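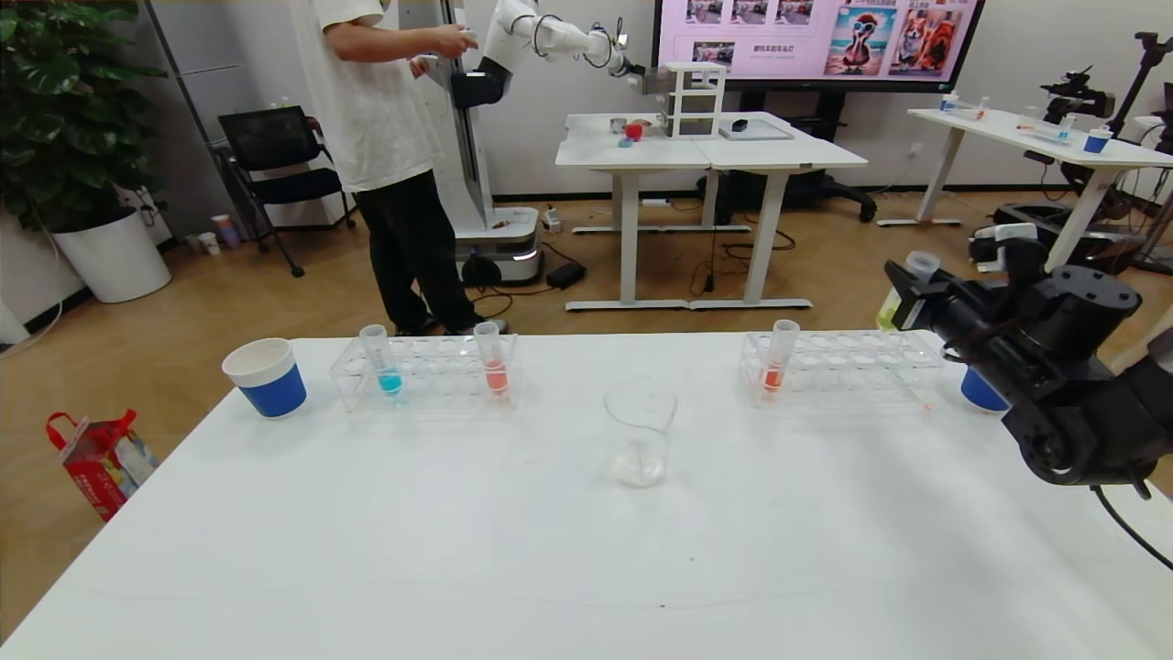 2 min read

Peltach bench kit: notes and data card

Peltach is a teleoperation kit for light lab chores, sold as one arm, a parallel gripper and a recording box. We had it on test for 14 sessions and this card goes with the recordings. Very happy with it so far (you'll probably notice)!

Contents: 53 episodes, split into Rathjen (tubes and racks) and Walden (beakers and pouring). Head and wrist views are stored together, one folder per episode. Version of February 16, 2019.

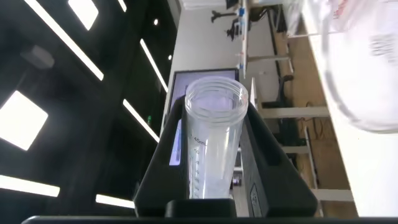

Calibration is where the kit really shines, and the setup script gets you through it in 4 short steps. Do it again whenever the gripper has been off. We like to check the wrist view against something with fine print on it, and a centrifuge tube is lovely for this: if you can read the 45mL mark, focus is good enough to record. Bright ceiling lights are fine, just leave exposure locked.

Known gaps: clear plastic is still hard for the depth channel, and 90 frames in the Walden set have no depth at all. They are listed in missing.txt.
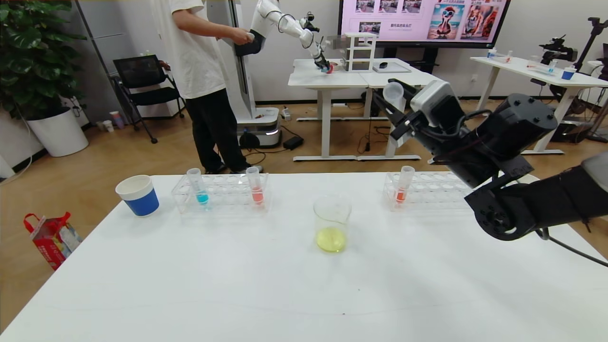 Ukavmont wrote back that the arm felt lighter to guide than they had expected, but that they would like a longer cable and a slower default closing speed. Both are on our wish list too. The closing speed can be changed in grip.cfg, try half the default first.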